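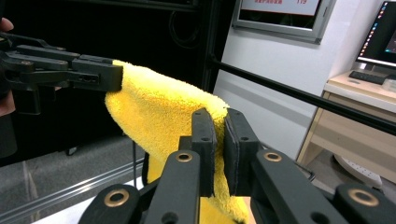 Yellow microfibre towel

From: Parveen Selvanayagam
To: Lelden Garage Owners list
Date: Wednesday, August 27, 2025
Subject: Re: MOT bay bookings and the brake tester

Karabo Msimang wrote:
> Does anyone still use Wanigasekara for calibrating the roller
> brake tester? Ours is due in December and the firm we had
> before has stopped covering Lelden. Also, what are people
> charging for a second look when a car has gone elsewhere
> for the repair?

Karabo,

We still use them. Afroza Wanigasekara took over the bookings from her father in the spring and she answers the phone before nine. Ask for the morning slot, as the afternoon one tends to run past closing. Our last visit took 44 minutes for the tester and a bit longer for the headlamp aligner. You will need the old certificate to hand. The job number on ours was 3891 if she wants to look up what was done on the same model.

For the second look we charge nothing if the car is back within the allowed time and it is only a bulb or a wiper. Anything that needs the ramp is half the test fee. Jahangir Cassim at Drokusis does the same, or did when I last spoke to him.

One other thing for the list. We have 5 part-worn axle stands and a waste oil tank going, 65 pounds the lot. The tank has a dent on one side but holds oil. Collection only, and bring a van. Asanka is in the workshop every day except Saturday and can help load.

Parveen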